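Home Care Course – Handout 4: Folding on the bed
Beatriz Baptista, Trillano Evening School

Print this page | E-mail this page

On Tuesday we fold large pieces on the bed. A bed is wide enough and you do not need to bend much. Before you start, move small things to one side – toys, papers, cushions. A patterned bedsheet is good for practice with plain cloth, as the edges are easy to see.
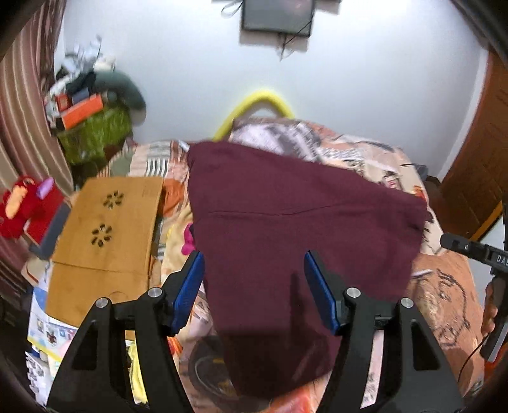

Hold the cloth by two corners and let it hang for a moment. Then lay the upper edge flat and smooth with the palm from the middle to the sides. Fold in half, and in half again. Clothes from the basket come after, 14 pieces for each student.

Dark fabrics go in their own pile. Twisted parts must be opened before the first fold, if not the crease stays inside. 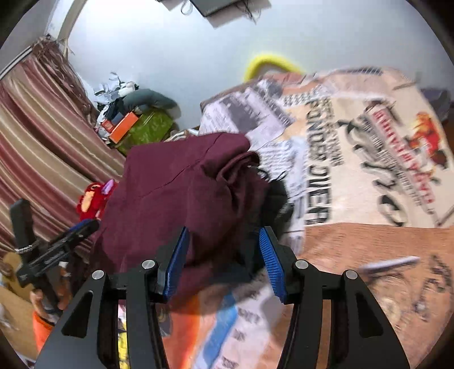
Should I iron before folding?
Only for shirts and thin cotton. For the rest, the hand is enough.

Comments (2)
Pinheiro: My pile took me almost 20 minutes.
Ostmont reader: Please put also the page about fitted sheets.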